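Suturing Practice on a Shared Workshop Budget
Student project report, Skumidthorpe build group

Our project, which we named Flirnura early on and never got around to renaming, grew on a bench in the Ulloa shared workshop. We wanted small instruments that could carry a curved needle and tie a decent knot, and we gave ourselves one term and 499 dollars to get there. Most of the money went into the wrist joints (cable-driven, and a real pain to tension).

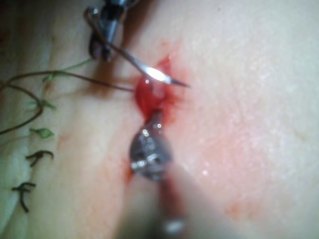 Figure 1. Needle over the open part of the wound, finished stitches to the left.

The needle angle took us longer than anything else in the build. Our control code, Irkent, holds the driver steady while the second instrument works at the tissue, and we rewrote that part more times than I'd like to admit - mostly late in the evening, with the heating off.
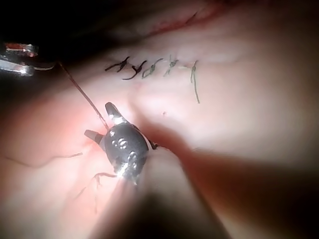 Page last changed: July

Thread tension was the next headache. In Figure 2 the dark thread runs straight and taut across the tissue, below a row of five knots. We logged 93 knot attempts in all, and the cable on the left wrist had to be replaced after the first 10, so please treat our early numbers kindly. The full log has 454 lines and lives in the workshop folder. 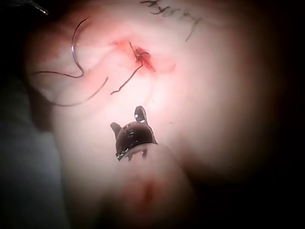
Skumidthorpe build group

Loose thread still gives us trouble. Figure 3 has a tied knot with its tail hanging down, and the needle off to the left with a long slack loop of its own, which is just the sort of thing the jaws love to catch on. Next term we'd like to add a slack limit to Irkent and print stiffer cable guides.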